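Drucken E-Mail

Zwei Greifer, ein Haufen Socken

Endlich wieder Greifertage! Ich hatte ja schon im letzten Beitrag angekündigt, dass ich die beiden Fingersätze aus Ternbridge gegeneinander antreten lassen will, und diesmal mit etwas richtig Fiesem: Stoff. Starre Teile kann inzwischen fast jeder Parallelgreifer ordentlich fassen, aber sobald etwas weich ist und sich beim Anfassen verformt, trennt sich die Spreu vom Weizen. Also Handgreifer angestöpselt, einen links, einen rechts, und los.

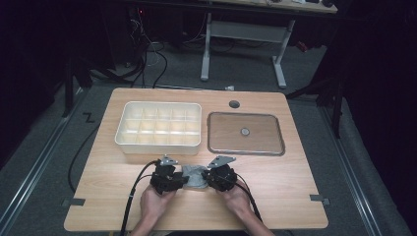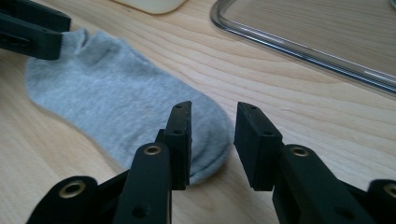 Grauer Stoff und schwarze Greifer, einmal von oben über dem Tisch und einmal ganz nah an den Fingern.

Für alle, die neu dazugekommen sind: Ich führe die Greifer von Hand, zeichne Fingerweg und Kamerabild auf und schaue mir hinterher an, was davon auf die Arme übertragbar ist. Das macht einen Riesenspaß, weil man sofort am eigenen Handgelenk merkt, was eine Geometrie kann und was nicht. Eine Fingerkuppe, die beim Zufassen auch nur ein bisschen kippt, spürt man, lange bevor man sie in den Daten findet.

Satz A sind die schmalen Kuppen, intern heißen sie bei uns »Clolport«, weil Mohcine jedem Teil einen Ortsnamen gibt. Satz B, »Cisthorpe«, ist breiter und hat eine längere Anlagefläche. Das Gestänge dahinter ist dasselbe, und die Öffnungsweite liegt bei beiden bei 80 Millimetern. Damit ist der Vergleich halbwegs fair, auch wenn Mohcine Gaber beim Lesen jetzt bestimmt die Augen verdreht – für ihn ist kein Vergleich fair, bei dem ein Mensch die Bewegung macht.

Mit den schmalen Kuppen komme ich wunderbar unter eine Kante. Bündchen, Saum, eine kleine Falte, alles kein Problem, zweimal tippen und der Stoff sitzt zwischen den Fingern. Dafür dreht er sich gern weg, sobald man anhebt. Bei einer Socke ist das schon lästig, bei einem Tuch wird aus der schönen Ecke, die man halten wollte, im Nu ein Knäuel. Die breiten Kuppen halten deutlich ruhiger, brauchen aber eine Falte, die ihnen entgegenkommt. Auf einer ganz glatt liegenden Socke rutschen sie zweimal drüber, bevor sie etwas erwischen. Mein Trick: mit dem linken Greifer leicht von der Seite schieben, bis sich etwas aufwirft, und mit dem rechten zupacken. Klingt umständlich, geht nach ein paar Minuten aber fast von allein.

Überhaupt, zweihändig! Ich hätte nicht gedacht, wie viel das ausmacht. Mit einem Greifer bin ich beim Glattziehen regelmäßig verzweifelt, mit zweien hält der eine fest und der andere zieht. Die Übergabe von links nach rechts ist noch holprig. Man muss kurz beide Greifer geschlossen haben und dann den ersten öffnen, ohne den Stoff mitzunehmen, und genau da hängt bei mir gern ein Fädchen an der Kuppe. Aicha Ramadan schlägt vor, die Kanten mit feinem Schleifpapier zu brechen. Wird gemacht.

Zu den Kameras. Die am Greifer ist nah dran und zeigt die Fingerspitzen sehr schön, Maschen und Fusseln inklusive. Was sie nicht liefert, ist der Überblick, dafür gibt es die Kopfkamera. Wer schon mal versucht hat, beide Ströme sauber übereinanderzulegen, weiß, wo der Ärger sitzt. Bei mir lagen sie am Anfang 200 Millisekunden auseinander, und das sieht man bei jedem Schließen der Finger. Subira Nyamweya hat mir dann gezeigt, wie man im Controller (wir nehmen weiter den Mercado, Firmware 8) den Zeitstempel schon beim Auslösen setzt. Seitdem passt es, jedenfalls so gut, dass ich nichts mehr nachschieben muss.

Was mich am Mercado noch stört, ist die Schließkraft in der untersten Stufe. Für Stoff ist sie mir zu grob abgestuft, zwischen »rutscht raus« und »quetscht« liegt genau ein Klick. Ashraf Naciri hat eine eigene Kennlinie dafür gebastelt, die ich mir als Nächstes aufspiele. Ich bin gespannt!

Und die Kabel, natürlich. Zwei Greifer heißt auch zwei Kabel, und wenn man die Arme kreuzt, merkt man das. Ich führe sie inzwischen am Unterarm entlang nach hinten, das zieht am wenigsten.

Mein Favorit im Moment: links schmal, rechts breit. Die Mischung stand gar nicht auf dem Plan, aber sie fühlt sich bei Stoff am besten an. Beim nächsten Mal probiere ich das Falten, und Nouhaila Ait Brahim will sich den linken Greifer schnappen, damit wir sehen, ob das bei jemand anderem genauso gut klappt. Wer eigene Kuppen für Textilien gedruckt hat, bitte gern in die Kommentare damit, auch die misslungenen.

Drucken E-Mail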